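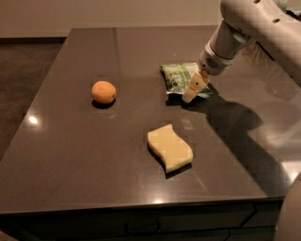 For immediate release — March

KATSAROS LAUNCHES DULTINE, A COUNTER-CLEARING PROGRAM FOR PEOPLE WHO OWN A COUNTER

NUKUTTHORPE — Kitchen and benchtop retailer Katsaros has released Dultine, a free household program devoted to the last few things left on the kitchen counter at the end of the day. The company concedes that the market was not clamouring for it.

Dultine is a single printed card and a short course of four evenings. It follows a survey of 2194 Katsaros customers, of whom 1673 reported that their counter was "mostly clear." Asked to define "mostly," respondents wrote at length, and several asked for more paper.

The answers were remarkably alike. A piece of fruit that has wandered from its bowl. A snack packet, crumpled, whose owner has left the room and possibly the province. A sponge, lying wherever the wiping stopped. Katsaros has built the program on these three, on the theory that a household able to deal with them can be trusted with the mail.

Dark polished counters get a section to themselves. Katsaros sells a good many of them and has heard from the buyers. A glossy dark surface is handsome under the lights and will show you the underside of a mandarin whether or not you asked. Anything pale stands out on it from across the room, which makes a yellow sponge harder to overlook than its owner might like.
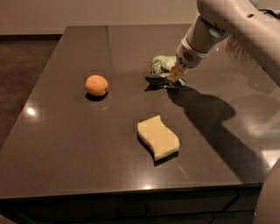

The card deals with packets first. Wrappers are to be picked up before anything is wiped, and shaken out over the sink if there is any chance of crumbs. Flattening a packet and tucking it behind the toaster is listed under "Things That Are Not Tidying," beside moving an item to the other end of the counter and describing it as sorted.

Fruit comes next. Anything still firm goes back in the bowl, and anything doubtful is eaten that evening or composted. The card takes no position on whether a small orange fruit of uncertain variety should be called a mandarin or an apricot, a question that took up a good part of one planning meeting.

The sponge is last, being needed for the wipe. Rinse it, wring it hard and stand it on its edge by the sink. Wavy sponges are as welcome as straight ones, although the early cards said "long side down" and had to be reworded after a trial household wrote in to ask which side that was.

Trials ran in 202 Nukutthorpe kitchens over the winter. Participants were asked to clear the counter before turning off the lights and to make a note if they hadn't. The notes were candid. One read, in full, "chips."

Wiping itself is done with a damp cloth or sponge and a drop of dish soap, followed by a dry cloth to take the streaks off a polished finish. Katsaros advises against abrasive pads and against cleaning at midnight out of spite.

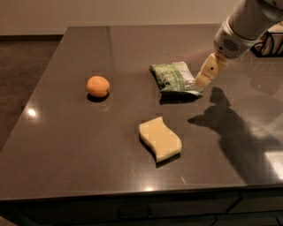
Do I need to buy anything to take part?

The card is free, and the program uses whatever sponge, cloth and dish soap you already have at home.

Printing and delivery are being handled by Trarkico, which has produced a first run of 300 cards in a wipeable finish. The colour is a deep grey. Two members of the design team preferred cream and would like that recorded.

Cards can be picked up at the front desk of the Katsaros showroom in Nukutthorpe while the first run lasts. The desk itself will be clear by 9 a.m. Media enquiries may be left there in writing, ideally in the tray.

— 30 —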